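Chapter 3. Water We Carry

Sikdale pipes lose 16 percent before the tap. So people buy bottles. Why? Taste, habit, old stories about the resevoir. Keep those in mind, we come back to them in 3.2. 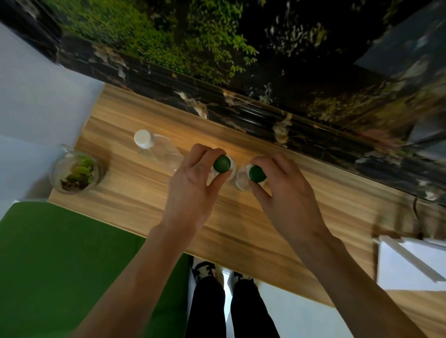
Ginette Ouellet puts it down to the summer Bullell ran brown, and says folks there never went back to the tap.

Cost next. A home in Hartley, 71 bottles a month. Tap water for the same home, pennies.

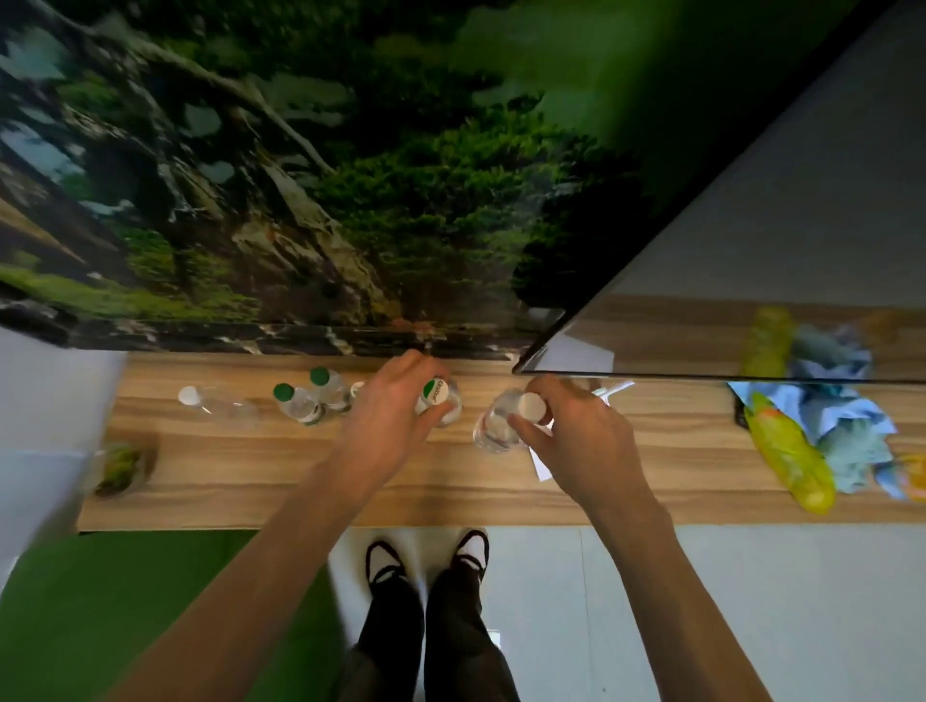 Fig. 3.1 Bottled water, green and white caps.

Key terms: source, main, loss. Learn them before teh lab.
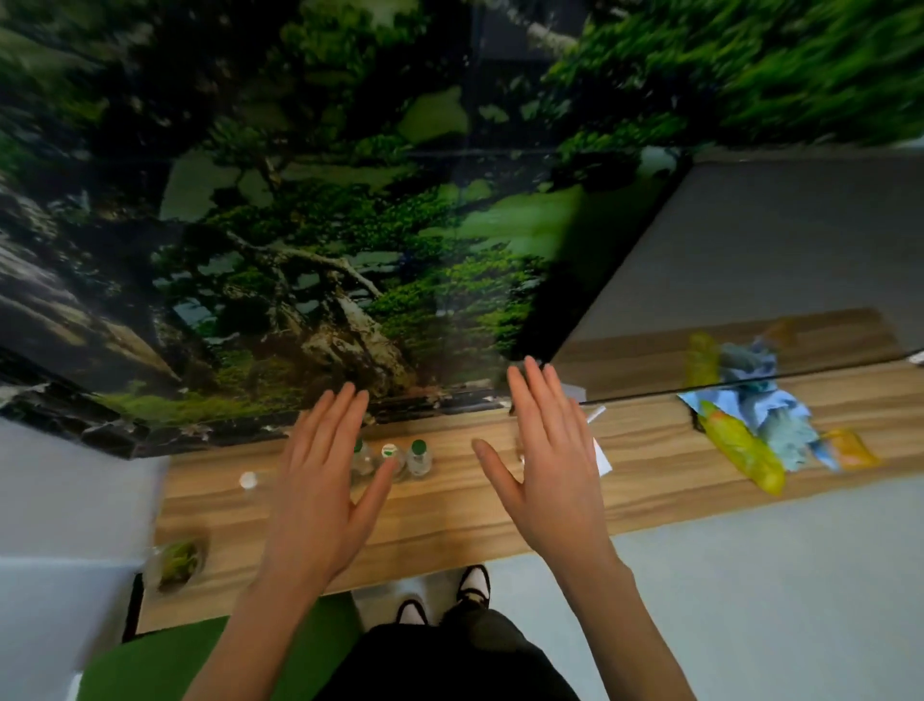
Fig. 3.2 Small clear bottles in a row.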